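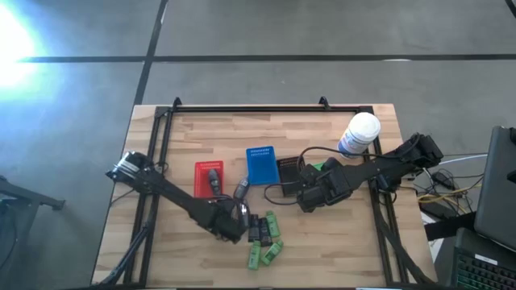 My sister asked me at dinner when she can stop sorting the junk drawer, and since I'm the one in the family who reads robot news for fun, I was supposed to have a date for her. I don't! But I've been chewing on it all August, so let me try.

The chore I keep coming back to is sorting small stuff into baskets. It sounds like nothing. My six-year-old nephew can do it (badly, for a quarter). You look at the thing, you pick it up, you put it where it goes. I do it every night in the kitchen and I couldn't tell you a single thing my fingers did.

For a machine, the picking up is where it gets ugly. Boxes are pretty friendly, with flat sides and corners that stay put. Then you get a floppy pouch, or something round that rolls off the second you nudge it, and two fingers are a lot fewer than ten. Try clearing your own counter with a pair of salad tongs in each hand sometime. I did, and it took me 40 minutes and one mug.

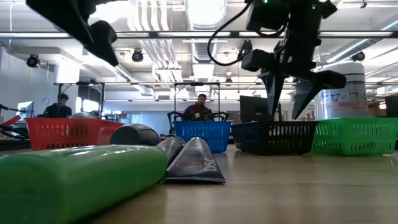
I used to pack orders at the Witimex warehouse out in Brerkbridge — 300 a shift when it was busy — and the shop-floor version of this is further along than the kitchen version. The bins stay where they are and the stock is mostly the same from one day to the next. Even so, the odd-shaped returns always went to a person. My old supervisor called that table the zoo.

What I'd want at home is slow and boring. I don't care if it takes all night to put the batteries with the batteries, as long as I come down in the morning and the drawer shuts. If it gets 70 percent right and leaves the rest in a pile for me, great, sold. Speed is a factory worry.
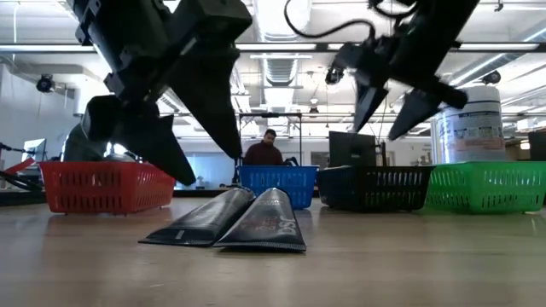 Two arms, four baskets, and a couple of things left on the table.

So what did I tell my sister? Folding laundry, no. Loading her dishwasher, the way she stacks it, also no. Sorting a drawer into baskets on a sturdy table, with somebody nearby to help when it gets stuck — I'd say that one is close, and I'd pay for it before I'd pay for another vacuum that eats my socks.

She says she'll wait. Meanwhile the drawer has swallowed the good scissors again.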